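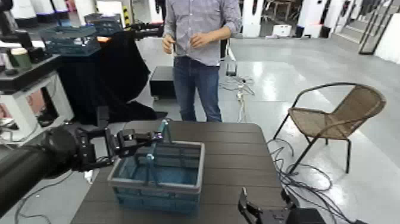
The blue basket, the slatted table, and the left gripper on approach.

So I've been promising a post about the basket handle work since April, and I finally have enough results to write something that isn't just complaining. Grab a coffee, this one rambles a bit!

The short version: we wanted to know whether wrist cameras help a two-armed robot grab a handle that won't stay at the same angle. A handle that swings is a pain. You train on it lying one way, then it tips up a little and the policy closes its fingers on air. Our older setup at Kukthorpe used only the head camera, and it missed in exactly this way over and over (I have a whole folder of misses called "nope").

For this round we collected 361 demonstrations by teleoperation, all on the same kind of table, with the handle left at whatever angle it ended up in. Then we trained two versions of the policy, which we call Petrauskas for reasons lost to lab history. One got the head view only. The other got the head view plus both wrists.
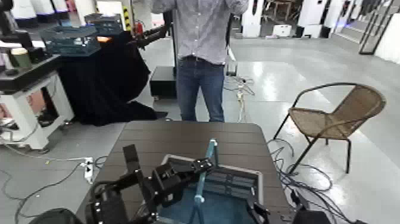
Fingers around the light blue rod, seen from the head camera.

We ran 100 trials for each version. Head only got a good grasp in 60 of them. With the wrist views added it went up to 83.5 percent if you use our partial credit score (835 points out of a possible 1,000, ten per trial). I know, I know, comparing a plain count to a partial score is a bit cheeky, so I'm going back to rescore the first batch the same way before I brag to anyone.

What surprised me was where the gain came from. I expected the last inch, when the fingers are nearly closed and the head camera can't see past them. Some of it was there. But a good chunk came earlier, while the arm was still lining up, and I don't have a great explanation for that yet — my best guess is that the policy uses how things slide across the wrist view to judge distance.

The wrist view is also a very odd thing to learn from. The arm rolls, so people end up sideways, the ceiling lights swing past, and the stuff you care about takes up a small patch near the fingers. 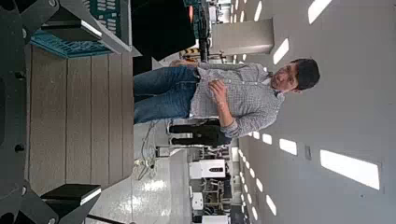
Things I tried that didn't help

Cropping the wrist images down to the area near the fingers. I was so sure about this one! It did worse, and it did worse in a jumpy way, with the arm stopping and starting on approach.

Rotating the wrist images so that up is always up. It sounds sensible, and it took me ages to get the math right. The scores barely moved, so I pulled it back out. Sometimes the whole room is upside down in there and the policy doesn't seem to care one bit.

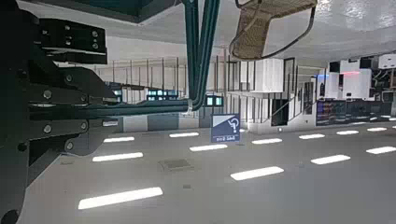 Blurring the background did hurt, though only a little. I'd like to repeat that with a stronger blur, and with the training set split by arm, before reading anything into it.

Next up is running the same trials in a second room with the Tradness grippers, which have shorter fingers, and moving the data over to the Lostberg server so I can stop carrying drives back and forth. If you've worked on swinging handles and have a scoring scheme you like better than mine, please leave it in the comments.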